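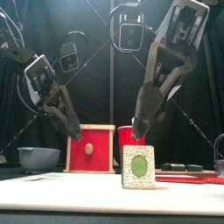

Workshop tips | Words: Kadir Bozkurt | 28 Apr 2020

Tips picked up at the Brurholm open day

The robot workshop at Brurholm opened its doors to the public in March. The afternoon consisted of a short talk, a demonstration at the bench and a long period in which visitors could ask the operators what they liked. Most of the questions concerned motors. The notes below concern the bench, because a good deal of what the operators do to help a pair of arms find and lift small objects applies equally to a kitchen worktop or a garage.

Clear the approach as well as the object. A gripper comes in at a slant and needs space beside the thing it is to pick up. So does a hand holding a hot pan. Before starting a job, run the empty hand along the path it will take and move anything it brushes against. Tall items go to the back. Cups are the usual casualty.

Leave a gap between small parts. Fingers, whether metal or otherwise, go down either side of an object before they close. At the demonstration the rule given was one finger's width at the least. The same spacing suits drawer knobs, hinges and spice jars. Parts pushed together in a tight row look neat and have to be prised out.

Mark the face you will see. A coloured dot on the lid of a jar is of use in a deep drawer and of no use on a high shelf, where only the front shows. Stick-on dots from Samonte cost very little and come off painted tins without leaving a residue. On foam they tear the surface, and paint is better. 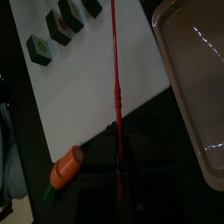
Limit the colours. Two are enough for most purposes: green for things in use, red for things to be checked or refilled. I tried 4 at home and had to keep a written key inside the cupboard door, which defeated the object. Write the meaning down once, on the shelf edge, and keep to it in every room.

Use a board as a parking place. Small items set out on a plain board of a contrasting colour are found faster than the same items on a bare bench, and the whole lot can be carried off when the bench is wanted. Dark parts want a pale board. Screws and bright fittings want a dark one. A sheet of shelf lining from Ornby, cut to size, will do for either.

Watch for glare. Shiny trays throw reflections that trouble a camera and are tiring to the eye. Move the lamp to one side, or lower it, before buying anything new. If the tray must stay under the light, line it with felt or a tea towel.

Close slowly on soft things. Foam, sponge and ripe fruit should be gripped low and squeezed only until they stop slipping. The operators begin with the lightest grip and add to it. 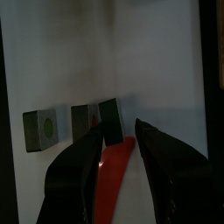
Lererum writes that the dots fade within some three months on a window ledge, and that a dab of enamel paint under clear varnish has lasted much longer on the workshop tins. The varnish needs two thin coats, left overnight between them.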